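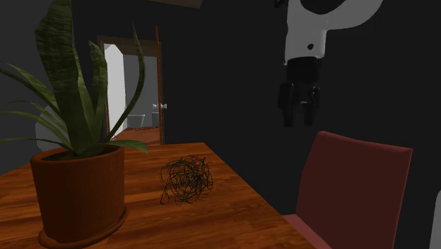 *Figure 1. Dining room scene in the simulator, gripper above the table, wire tangle waiting.*

# Trying out the Follinov home scene kit

My half of the project was the review. Ashraful Munshi wrote the control scripts, and I got to spend most of August finding out if the Follinov kit was worth the lab's money. It's a software package – you get a set of furnished rooms, an arm with a two-finger gripper, and a big library of household objects you can drop wherever you like. We had the student license, which unlocks 146 objects and 2 arm models. We only used the one arm.

## Getting it running

Install was easy on the lab desktop and a pain on my laptop. The laptop kept loading the rooms without textures, so everything came out flat gray until I updated the graphics driver (the manual does say this, on page 21, where I hadn't looked). After that it was smooth enough, though I moved all the long runs over to the desktop anyway.

Placing things is my favorite part of the whole kit. You drag an object in, it drops onto the nearest surface, and you're done. I put together the dining room setup in one sitting, plant and all, and then went back and made way too many versions of it. Ashraful had to tell me to stop decorating!

## What we asked it to do

The task was simple to write down: pick up the thing on the table and set it down a little farther along. We started with plain blocks and a mug to check the scripts, then moved to the wire tangle, which is the object I really wanted to know about. It's all thin loops with gaps you can see the table through, so where exactly do you tell the fingers to close?

We ran 2,641 attempts in total across all the objects. Blocks were boring in a good way. The mug was fine once we went for the rim. The tangle was where the kit started to show its limits. The fingers come straight down, and if they close on a couple of loops the whole bundle comes up as one stiff piece, which a real ball of wire wouldn't do. If they close in a gap, they miss completely. There's a "soft body" switch for some objects, but the tangle isn't one of them, and support told me it's planned for a later version.

The plant gave us trouble too. Its leaves spread out over the table, and our early paths swung the arm right through them. The kit logs every contact, so at least we knew. Ashraful added a keep-out zone and the leaf contacts mostly went away.

## Things I liked, things I didn't

Resetting a scene is quick, and you can save any camera view and come back to it later – I used that constantly. The contact log is great, easy to read and easy to graph.

The menus are another story. Light settings live in three different places, and changing the wall color somehow resets the lamps. I also wish there were more messy objects. Most of the library is solid, tidy stuff, and we ran out of interesting things to grab pretty fast.

## Would I pick it again?

For a class project, yes. For anything with cables, string or cloth I'd want to see the soft body update first, and I've asked Tanvir Biswas to hold off on the full license until we can try it. Our scenes and scripts are in the shared folder if next semester's group wants a head start. Load the dining room one first, and turn the keep-out zone on before you press run.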